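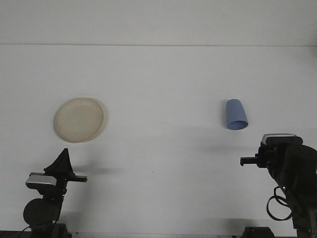
Vorura opens orders for two-arm tabletop kit

Vorura began taking orders Monday for the Fetine, a pair of small black robot arms that mount at a table and work facing each other. Each arm comes with a gripper and its own camera module. Buyers supply the table.

The first run is 200 kits, and the price is $2,566 a pair. A single arm can be added later as a spare.

"Most of our early customers teach evening classes or run small labs," said Halyna Boiko, who handles sales for the company. "They want to start with a cup and a plate, and that is what the first lessons use."
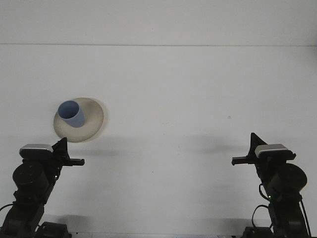 1 min read

The lessons cover placing a light plastic cup on a plate, then moving on to smaller items. Software is included for the first year. After that, an optional support plan covers updates and replacement cables.

Wim Mertens, who tested a kit for the parts dealer Claeys, said setup took him a morning. He liked the grippers but found the printed manual thin on camera settings. Vorura said a longer version will be posted in January, when the first kits ship.

Claeys will also carry the kit at its Drondberg store.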